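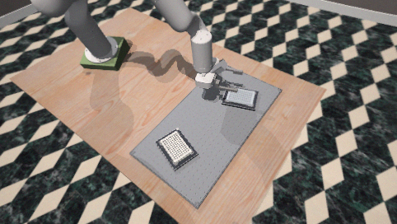 Clemency hearing and stay of execution – which one comes first?

Posted by Rozália Farkas, 10th June

My cousin's husband has been on death row for a long time and his lawyer has changed twice. The new lawyer mailed us a letter saying she is filing a clemency petition and will also ask for a stay. The family is confused about how these fit together. Does the clemency board decide first and then the court, or the other way around? If the board turns him down, is the stay request dead too? Also, can family members write to the board directly or does everything have to go through the lawyer? The letter is 7 pages and most of it is case names. We have a call with her office but not until next week and my cousin is not sleeping.

I am not looking for anyone to tell me if he will win. I just want to know the order of things.

3 replies

Hajnalka Kerekes

I worked as a paralegal in a capital appeals office before I moved to Plondale, so take this as general information. The rules differ from state to state and her office will know yours.

The two requests go to different places and don't have to wait for each other. A clemency petition goes to the governor, to a board, or to both. In some states the governor can't grant clemency unless the board recommends it. In others the board only gives advice. What they are being asked for is mercy, usually changing the sentence to life. They can look at things a court would not, like his conduct in prison, his childhood, or what the victim's family wants.

A stay is an order to put the execution on hold. A court can issue one while it considers a legal claim, for example that evidence was withheld or that he is not mentally competent. Many governors can also grant a short delay on their own, often called a reprieve. That is a pause and doesn't change the sentence.

A denial from the board does not end a request in court. The judge is looking at a separate matter. It is common for both to be pending in the same week, and court rulings can come on the last day. Your cousin should be ready for that, and ask the office who will phone her and at what number.

On letters – most boards accept them from family, but please send them through the lawyer. She needs to read them before they go in. I saw a well-meaning letter argue that the man was innocent when the petition was built on remorse, and it did not help. Keep it to one or two pages, say how you know him, and stick to things you saw yourself. Ask for the deadline for letters too, as it can fall well before the hearing.

Zsolt Virág

The governor can do whatever he wants, so I would skip the board and just call his office every day. When they had that case near Horon, people got 800 signatures and it got on the news.

Andor Sipos

Zsolt, that depends on the state. If the board has to recommend it first, the governor's hands are tied apart from a short reprieve, and calls won't change that. I'd also check with the lawyer before going to any reporters.

Rozália, one thing to add to what Hajnalka wrote. Ask if there will be an actual hearing. Some boards hold one where family can speak, some send one member to interview him in prison, and some vote on the paper file without meeting at all. If there is a hearing, ask how many people may speak and for how long. Time can be very short, and it's better to pick one speaker ahead of time than decide in the hallway.

Also ask about visits. Many prisons change the visiting schedule once a date is set, and anyone who is not already on his approved list should apply now. My aunt put hers in during February for my uncle and it took most of the spring to come back.

Rozália Farkas

Thank you Hajnalka and Andor. I read both of these to my cousin over the phone. She is on the visitor list but their older son is not, so we are getting the form tonight. I will ask about the hearing and the letter deadline on the call.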